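Visit Report: Open Day at the Grollivis Household Robotics Workshop, Plarnemstead

Submitted by Imani Mfaume
Project partner: Valentin Fleury
Module: Automation in Everyday Settings

1. Purpose of the visit

Our project compares how machines and people handle ordinary kitchen objects. Up to this point we had only read papers and watched recordings, and our tutor suggested that we see a working robot before writing the second half. Grollivis holds an open day each August at its workshop in Plarnemstead. Valentin wrote to them and we were given places in the afternoon group.

We had three questions to answer:

How does the operator or the software decide where to take hold of an object?
What happens when a grip is poor?
How much of the kitchen has to be prepared in advance?

We did not get a full answer to the third one. I come back to this in section 5.

2. Getting there and the introduction

The workshop is on the edge of the town, in a building shared with a joinery firm called Poulain. The bus from the station takes longer than the timetable says, and we arrived a few minutes into the introduction. We signed in, were given badges and joined the others in the front room.

The talk covered the company's history quickly and then moved on to the software, which they call Kondum. Kondum stores every attempt at a task together with the positions of the joints and what the robot's cameras recorded. At the time of our visit the kitchen library held 3216 attempts. Of these, 410 involved cups and mugs. The speaker said they would like to have 1000 of those before they change anything in the way the hand closes, as the earlier changes were made on too little evidence and had to be undone.

Valentin asked whether failed attempts were counted in the total. They are. A failed attempt is marked with a short code giving the reason, and the speaker said these were often more useful to the team than the good ones.

3. The demonstration

We then moved through to the kitchen area. It is built like a normal fitted kitchen, with white cupboards and worktops on two sides, a double sink and an oven. Visitors stood behind a line of tape and were asked not to lean over it. The robot has two arms, and each ends in a black hand with jointed fingers. A screen near the door showed us the view from the robot's head, so we could follow the work from its side as well as from ours.

The first task was to pick up a mug and hold it clear of the worktop. This sounds simple, and I had expected it to be over in a few seconds. In practice the hand approached slowly, stopped, turned a little at the wrist and then closed. The member of staff explained that the pause is set on purpose. During it, the software compares the planned finger positions with what the camera is seeing.
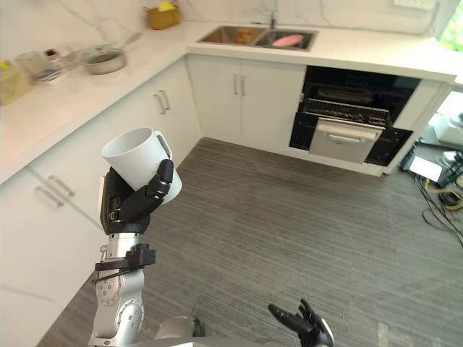
We were told that mugs are harder than they look for two reasons. The outside is smooth, so a grip that is slightly too low or too loose can slide. The handle also gets in the way. A person will use the handle without thinking, but putting robot fingers through a small loop needs a very exact approach. At Grollivis they mostly teach the hand to go round the body of the mug and leave the handle alone. Valentin and I had assumed the opposite in our first draft, so that part will be rewritten.

The second question we had was about poor grips. One of the attempts we watched was stopped early. The fingers had closed unevenly and the operator pressed the pause button, opened the hand and began again. The attempt was still saved, with a code for uneven contact. The operator told us that stopping is her decision at present. Kondum can raise a warning, but it does not stop the arm unless the force goes above a fixed limit.

I asked why the robot needs two hands for a task like this. The answer was that it doesn't, for lifting. The other hand matters when something has to be passed across or steadied, for instance when a lid is taken off a pan. We did not see a two-handed task, as the session ran short of time.

4. Discussion with staff

After the demonstration there was tea in the front room and we were able to ask questions. My notes from this part are less complete because several people were talking at once. The main points were as follows.

The speed of the arm is kept low when visitors are in the building. On a normal working day it runs faster, though still slower than a person.

Glass is treated separately from ceramic. Clear objects are difficult for the cameras, and the team has only recently begun to work on them.

The operators take turns and change over often. Guiding the arms is tiring for the shoulders, and tired operators produce worse recordings.

Someone in our group asked when a robot like this might be sold for the home. The staff would not give a date. They said the present work is about collecting good attempts and that selling anything was a separate matter for other people in the company.

5. What we could not find out

We wanted to know how much has to be set out in advance. The staff said that objects are moved between attempts so that the robot does not learn only one layout, but we did not see this being done and cannot say how large the changes are. We were also not able to take timings. Valentin had brought a stopwatch, but from behind the tape it was hard to tell when an attempt officially started. Grollivis has offered to send us the start and end times for a small set of mug attempts, and if these arrive before the deadline they will go in the appendix.

6. Use in our project

The visit changes our plan in 2 places. The section on grip choice will now compare holding by the body with holding by the handle, using our own classmates as the human group. We will ask each person to lift a mug from several starting positions and write down which part they take hold of. The section on errors will use a short list of codes based on the Kondum approach, with our own wording.

Valentin will draft the recording sheet and I will book the food technology room. We still need to agree on how many mugs to use and whether they should all be the same size.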